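Last updated 19 October 2021

# Clorow wood floor soap: common questions

**How much do I need for a normal wash?**

Two capfuls in a half-full bucket of lukewarm water. The 1000 ml bottle gives 46 washes at that strength.

**Can I use it on oiled floors?**

Yes. It was made for oiled and soaped boards. On lacquered floors use one capful, or the surface may look dull after a few weeks.

**What about waxed floors?**

No. Water will mark the wax. Use a dry mop and re-wax when the boards start to look grey.
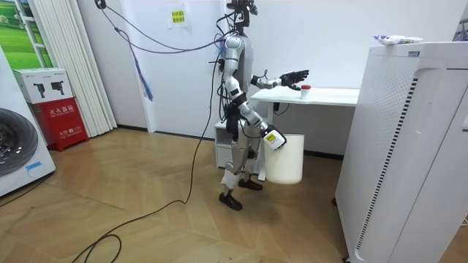 *Light wooden planks and a white bucket.*

**Do I have to rinse afterwards?**

No, the thin film of soap is what protects the wood. Wring the mop well and work along the boards. Leave the floor to dry before you walk on it – roughly 16 minutes with a window open.

**My floor feels sticky. What went wrong?**

Usually too much soap. Wash twice with plain water, changing it halfway, then go back to the normal dose. If it still feels sticky, there may be old polish underneath that needs a proper remover.

**Is the smaller bottle the same soap?**

Yes. The 400 ml bottle has been on sale since July and only the cap is different. Its cap holds half as much, so use four.

**Can I mix it with vinegar or bleach?**

Please don't. Vinegar splits the soap and leaves white crumbs in the grain. Bleach can stain the boards for good.

**Where can I buy it?**

From our shop in Rirden, or by post. Refills are sold in the shop only – bring your own bottle, clean and dry.

**Who do I ask about an old or damaged floor?**

Write to Ovidiu Pascu at the Rirden shop and say what wood it is, if you know, and when it was last treated.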